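**報道関係者各位**
2018年6月23日
株式会社Vakar

# 手持ち式グリッパー「Jumolon」の保守方法を改定、指先パッドの単体交換に対応

株式会社Vakar(以下、当社)は、手持ち式グリッパー「Jumolon」の保守方法を改定し、指先パッドをお客様の作業場所で単体交換できるようにします。あわせて、交換用パッドと工具をまとめた「Jumolon保守キット」の受付を本日より開始します。

これまでJumolonのパッドが傷んだ場合は、指の組立品ごと当社にお送りいただき、Lukport事業所で交換と開閉調整を行ってから返送していました。改定後は、パッドの摩耗だけであれば本体をお預かりしません。関節部や本体側の修理は、従来どおりLukport事業所で受け付けます。

## 改定の背景

Jumolonは、作業者が手に持って物をつかみ、その動作をロボットの教示や把持条件の検討に使うためのグリッパーです。左右の指が開閉し、先端のパッドで対象物を挟みます。据え置きの装置と違って持ち運びが多く、机の縁や治具に指先を当てる機会も多いため、パッドは本体より先に傷みます。

当社が5月末までに受け付けた修理と点検の依頼は372件でした。内訳で最も多かったのはパッド表面の摩耗とはがれで、関節部のがたつき、パッドを留めるねじの緩みがこれに続きます。依頼票には「つかんだ物が回る」「以前と同じ握りで滑る」といった記載が多く見られました。届いた品を確認すると、指の機構には異常がなく、パッドの交換だけで元の状態に戻るものが目立ちました。

一方で、送付から返却までの間は作業が止まります。予備のグリッパーをお持ちのお客様でも、予備機と修理機では開き幅の設定が異なり、返却後に両方を合わせ直す手間がかかっていました。パッドだけを現場で替えたいというご要望は発売当初からありましたが、従来品はパッドが台座に接着されており、はがす際に台座の面を傷めるおそれがあったため、お断りしていた経緯があります。

今回、パッドの表面材と裏板を一体にした部品をAzimi株式会社と共同で用意し、ねじ止めで着脱できるようにしました。接着式の台座をお使いの場合は、初回のみLukport事業所での台座交換が必要です。台座交換の際には関節部の点検も行い、結果を書面でお渡しします。

## 対象となる作業と点検の考え方

パッドの傷み方は、つかむ物によって大きく変わります。金属や樹脂の硬い部品では角の当たる所だけが削れ、紙や布では面全体が少しずつ毛羽立ちます。薄い容器を扱う作業では、毛羽立ちが進むと力の伝わり方が左右で変わり、容器が傾いたり、つぶれたりします。当社はこれまで点検時期を使用月数だけで案内していましたが、今回の改定で、開閉回数と対象物の種類の両方から決める方式に改めました。
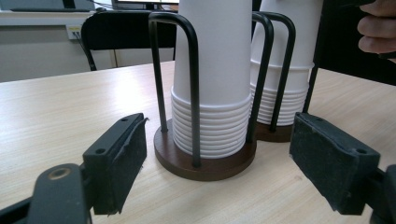 点検の基準は、紙コップなどの軽くつぶれやすい物を扱う場合、開閉500回ごととします。回数を記録していないお客様は、作業日の始業時に目視で確認してください。見る場所は、左右のパッドが対象物に向き合う面と、その縁です。写真のように指を大きく開き、スタンドの両側にパッドを離した状態にすると、内側の面を確かめやすくなります。左のパッドの面にはわずかなほつれがあり、右のパッドの面にも擦れと毛羽立ちが出ています。この程度に見える場合は、指の腹で面を軽くなで、繊維が抜けるかどうかを確かめてください。繊維が束で抜ける場合と、裏の材料が透けて見える場合は交換の対象です。毛羽立ちだけで繊維が抜けない場合は、次の点検まで継続して使用できます。

対象物の周囲にも注意が必要です。針金や棒状の枠に囲まれた物をつかむ作業では、パッドの縁が枠に触れることがあります。触れたままグリッパーを引くと、表面材が端からめくれます。開き幅を確認する際は、対象物の幅だけでなく、枠の外側から指を下ろすのか、枠の間に差し入れるのかを先に決めてください。枠が邪魔になる配置では、パッドを替えても同じ場所が再び傷みます。

## パッド交換の手順

交換は平らな台の上で行ってください。片側の作業時間の目安は10分です。左右を同時に外すと、パッドの向きを取り違えることがあります。必ず片側を終えてから反対側に移ってください。

1. 指を全開にし、本体の開閉ロックをかけます。
2. パッドの固定ねじを、キットに付属するドライバーで緩めます。ねじは抜き切る前にパッドを手で支えてください。
3. 古いパッドを台座から外し、台座の面に残った繊維を乾いた布で拭き取ります。溶剤は使用しないでください。
4. 新しいパッドの裏にある矢印を指先側に向け、台座に載せます。
5. ねじを仮締めし、パッドの縁が台座と平行であることを確認してから本締めします。
6. 反対側も同じ手順で交換します。
7. ロックを解除し、何も挟まずにゆっくり閉じて、左右の面が全体で当たることを確認します。

手順7で片側の縁だけが先に当たる場合は、パッドが傾いて取り付けられています。ねじを仮締めの状態まで戻し、付属の薄板を挟んで閉じたまま締め直してください。締め直しても改善しない場合は、パッドではなく関節部の緩みが考えられます。無理に調整を続けず、サポート窓口にご連絡ください。

左右のパッドは必ず組で交換してください。摩耗の進み方に差があっても、新旧のパッドを組み合わせると面の硬さが揃わず、薄い容器では新しい側だけに跡が残ることがあります。

## 交換後の確認

パッドを替えた後は、普段の作業で使う対象物のうち、最も軽い物を使って確認します。つかむ、持ち上げる、元の位置に戻すという一連の動作を行い、途中で物が回らないことを見てください。紙コップを重ねて使う作業の場合は、縁が重なった部分と滑らかな胴の部分で滑りやすさが違います。両方の位置で確認を行ってください。

確認用の対象物には、すでに変形したものを使わないでください。変形した容器はつかむ位置が安定せず、パッドの取り付け不良と区別がつきません。

把持動作の記録にJumolonを使用しているお客様は、交換日と交換した側、使用したパッドの管理番号を記録に残すことをお勧めします。保守キットには記入欄のあるカードを同梱しています。カードの控えがあれば、後日、関節部の修理をご依頼いただく際の受付票を兼ねることができます。

## 日常の手入れと保管

使用後は、パッド表面に付いた紙粉やほこりを柔らかいブラシで払ってください。粘着テープで取る方法は、表面材の繊維まで引き抜くため避けてください。以前の取扱説明書ではテープの使用を可としていましたが、今回の改定で記載を削除しました。お手元の説明書をお使いの方は、当社サイトの改定版に差し替えてください。

保管時は指を軽く開いた状態にします。閉じたまま長く置くとパッド同士が押し合い、表面に段が付きます。専用ケースの旧型は指を閉じた状態で収める形になっていたため、該当するケースをお持ちのお客様には、内側の緩衝材を無償でお送りします。

関節部への注油は不要です。油がパッドに回ると表面材が固くなり、拭いても元に戻りません。開閉時に音が出る、動きが渋いと感じる場合は、油を差さずに点検をご依頼ください。ねじの増し締めはパッドの固定ねじに限り、関節部のねじには触れないでください。関節部のねじは開閉の抵抗を決めており、少し回しただけでも左右の動きが揃わなくなります。

## 保守キットの内容

| 内容品 | 備考 |
|---|---|
| 交換用パッド | 左右の組で12組 |
| 固定ねじ | 交換用パッドの組ごとに小袋入り |
| ドライバー | 固定ねじ専用 |
| 平行確認用の薄板 | 手順7の締め直しに使用 |
| ブラシ | 日常の清掃用 |
| 記録カード | 控え付き |

パッドのみの追加注文にも対応します。固定ねじは交換のたびに新しいものを使ってください。緩み止めの処理が施されており、一度外すと効果が落ちます。

価格は、ご契約中の保守プランと注文数により異なります。個別にお見積もりしますので、担当営業またはサポート窓口までお問い合わせください。

## 現在ご利用中のお客様へ

すでに修理をご依頼いただき、当社でお預かりしているJumolonについては、パッド交換に該当するものから順に、ねじ止め式の台座に替えてお返しします。追加の費用はかかりません。接着式のまま返却を希望される場合は、返送前にお知らせください。

接着式のパッドをお客様ご自身ではがす作業は、引き続き保証の対象外です。ねじ止め式かどうかは、パッド側面の取り付け部に印字された記号で見分けられます。記号の末尾に「S」があるものがねじ止め式です。印字が擦れて読めない場合は、本体の製造番号をご連絡いただければ当社で確認します。

複数台をお使いのお客様は、台座交換を一度にまとめず、作業に支障のない台数ずつお送りいただくこともできます。その場合も、開き幅の設定値は受け入れ時に記録し、返却時に同じ値へ戻します。設定値の変更を希望される場合は、依頼票の備考欄にご記入ください。

## 会社概要

株式会社Vakarは、手持ち式グリッパーと把持作業用の治具を設計、製造しています。修理と点検はLukport事業所が担当しています。

## 本件に関するお問い合わせ

株式会社Vakar Jumolonサポート窓口
受付は当社サイトのお問い合わせフォームで承ります。修理のご相談の際は、本体の製造番号、主につかむ物の種類、前回のパッド交換日をご記入ください。報道関係の方は、フォームの件名に「取材」とお書き添えください。

※本リリースに記載の内容は発表日現在のものです。仕様は予告なく変更することがあります。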